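Call for Participants: Home Sleep and Bedroom Temperature Study

Stimargate is recruiting adults for a study of bedroom temperature and sleep timing. The study runs for 30 nights and takes place entirely in the participant's own home. No clinic visits are required. Applications are open from 23 April 2022 until all places are filled.

Who can take part

Applicants must be between 19 and 71 years of age, sleep in the same bed at least six nights a week, and have control over the heating in their bedroom. Shift workers and people taking prescribed sleep medication cannot be accepted for this round. Couples may apply, but each partner completes a separate form and is assessed separately.
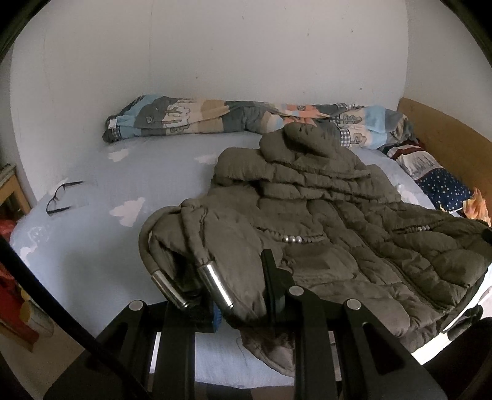 Bedding is the variable that most often spoils home temperature data. Participants will be asked to keep the same sheet, blanket and pillow types for the full period and to record any change in the nightly log. Additional layers must be logged as well. A quilted jacket spread over a bed, for instance, adds insulation if it stays there overnight, and should be entered under "other covers" with the time it was put on and taken off. The pattern and color of a sheet, clouds or otherwise, need not be recorded. Fiber content should be copied from the care label where there is one.

What is involved

Each participant receives a Wetilora temperature logger, to be placed on a shelf or table at mattress height, away from radiators and direct sun. The logger takes a reading every 4 minutes and needs no attention after setup. The nightly log is kept on paper and covers lights-out time, waking time, window position - open, closed or partly open - and covers used.

Participants also complete a questionnaire at the start and end of the study. The first group begins in July. Start dates within that month are flexible.

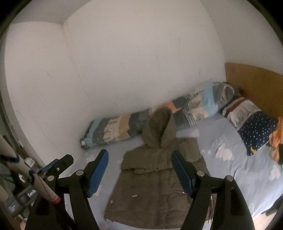 Lachlan Baxter wrote after the pilot that the paper log was easy to keep but that the window question needed a third option, and that he would have preferred to fill in the covers section in the morning. Both changes have been made.

Payment and data

Participants receive $71 on return of the logger and completed log. Partial logs are paid per night. Return postage is prepaid. Names are removed before analysis, and readings are held by Clerken on a restricted server. Participants may withdraw at any time and ask for their data to be deleted.

How to apply

Request a screening form from the Wan office of Stimargate, by mail or in person. State your age, usual bedtime and type of heating.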